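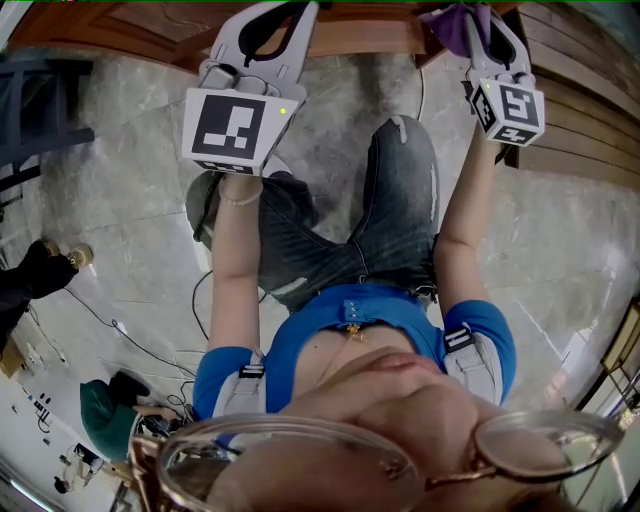

Both grippers up, with the purple cloth in the right one.

How many demonstrations before cloth wiping works, and should both hands be busy?

Posted by Nandini Reddy
March 31, 2025
Filed under: Gathering examples, Hand-held grippers

Hello all, and thank you for the kind replies to my February post about cable lengths, which got me a good deal further than the manual did.

We are a small group gathering examples for a two-handed policy we call Surik. The job is tidying and wiping: pick up a cloth, wipe along a wooden edge, put the cloth down again. We use a pair of hand-held grippers with marker cubes on them, plus a view from the head. So far we have nearly 1,000 takes, and I was feeling rather pleased with us until I sat down one evening and watched a long run of them back to back.

My trouble is this. In most takes the right hand does all the work and the left gripper just hovers. Some of our people hold it very still, some let it drift down to their side, and one waves it about while thinking (I'm afraid that's me). When we trained on the lot, the left arm picked up a sort of nervous wander that has nothing to do with the cloth.

So, should I throw those takes away, ask everyone to park the left hand in the same spot, or find it a proper job to do? And is there a sensible number of takes to aim for with something as floppy as cloth? I'd dearly like not to start again from nothing — my shoulders are still complaining.

Heikki Lappalainen
Accepted reply

Hello Nandini, what a familiar tale! We had the same wander on our Badmont arms last year and I spent far too long blaming the training settings for it.

Please don't throw anything away yet. Sort the takes into 2 piles first: those where the left gripper stays in view of the head camera with its cube readable the whole way through, and those where it leaves. The second pile is where most of our rubbish came from. Once the cube goes out of sight the tracking starts guessing, and the policy then learns the guesses along with everything else.

For new takes, I would give the left hand a job if the task has room for one. Holding the far corner of the cloth while the right hand gathers it up is a good one, and it makes the cloth behave a bit better too. If there truly isn't a job, agree on a resting place, open fingers, about chest height, and have everybody begin and end there. They needn't be statues in between. A little natural movement does no harm so long as it isn't a different habit for each person.

As for numbers, I'd worry more about how the cloth starts out. We had a lovely big set in which it had been dropped in nearly the same heap every time, and it fell over completely on a flat one. Crumple it, fold it, hang it over the edge, swap it for another colour. Change the person fairly often as well, as people get tired and start taking short cuts without noticing.

And do have a rest between batches! Holding those things up in front of you is harder work than it looks.

Oddur Hauksdóttir

More data. We did 1,000 and it was fine.

Venla Hämäläinen

I agree with nearly all of Heikki's reply, only I'd be careful about mixing old and new takes once you change the rule for the left hand. We did that on Adjei and ended up with an arm that couldn't make up its mind between two resting places. Label the batches, train on the new ones alone first, then add the old pile back and see whether it helps or hurts.

Also, when you look through them, watch the moment the fingers close on the cloth at a slower speed. We found plenty of takes where the gripper had caught the wood as well, and you may want those in a pile of their own.

Nandini Reddy

Thank you both so much (and Oddur, thank you too, I think). I've started sorting, and the second pile is already bigger than I'd hoped. We'll try the corner-holding idea on the next batch and I'll come back with how it went.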